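4.2 Roll compensation in the perception and planning stack

The Zarov controller receives its scene estimate from Tumness, the perception module, at each planning step. In earlier versions of the software the two components exchanged poses in the camera frame, and the planner was left to convert them to the base frame using a fixed transform. The arrangement was adequate while the head camera stayed level. It failed when the camera was rolled about its optical axis, as the fixed transform then placed the desk surface at a slope and the planner rejected most grasps as unreachable.

The revised interface passes the camera roll explicitly. Tumness estimates the direction of gravity from the simulated inertial signal, corrects it against the largest horizontal surface it can find, and attaches the result to every pose message. Zarov applies the correction before any collision check is made. Where the two sources of the estimate differ by more than 3 degrees, the message is marked as unreliable and both arms hold their last commanded position until a new estimate arrives.

The test rooms were built in the Quintana simulator. Each contains a small desk with a computer monitor and several items within reach, together with open doors that narrow the space available to the arms. Figure 6 shows the robot's own view of one such room, with the left gripper at a tool-like object beside the monitor and the right gripper empty.

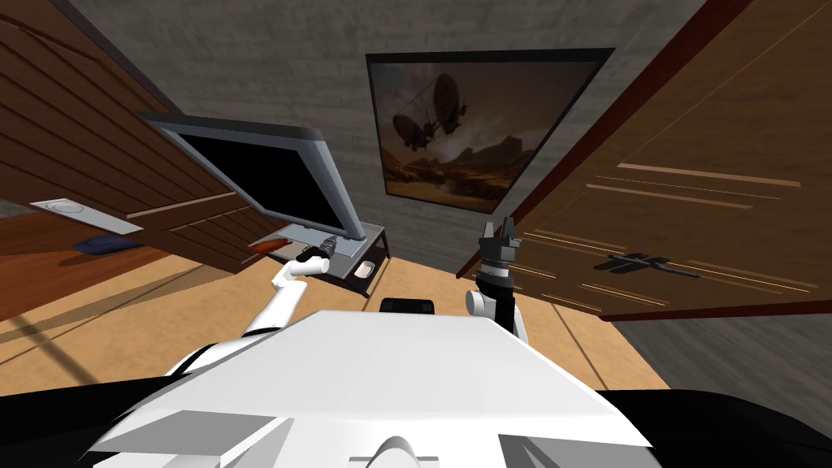 Figure 6. View from the robot in a Quintana test room with the camera rolled.

Door panels proved to be the most difficult part of the geometry. An open panel seen at a steep angle gives few depth points, and its surface pattern can be taken for an edge in the room. The first version of the segmentation routine, developed by Graziella Villa, joined such panels to the wall behind them and so reported free space where there was none. The present version keeps each panel as a separate body with its own hinge line and enlarges it by 21 mm in the collision map. The margin was chosen by trial in April and has not been changed.

The two arms are planned in sequence. The arm with an assigned object is planned first, and its swept volume is then treated as an obstacle for the other. An arm without an assignment is still checked at every step, and it may be moved aside if it blocks the camera's view of the target. Joint planning of both arms was tried and set aside on grounds of computing time.

Runs were recorded with Skunomon, our logging tool, which stores the pose messages, the collision map and the commanded joint angles under a single clock. The full set covers 37 room layouts, of which 17 were kept apart during development and used only for the final comparison. A run is counted as complete when the object has been lifted clear of the surface and no contact with a door, wall or screen has been logged. Contacts between the gripper fingers and the supporting surface are recorded separately and do not end the run.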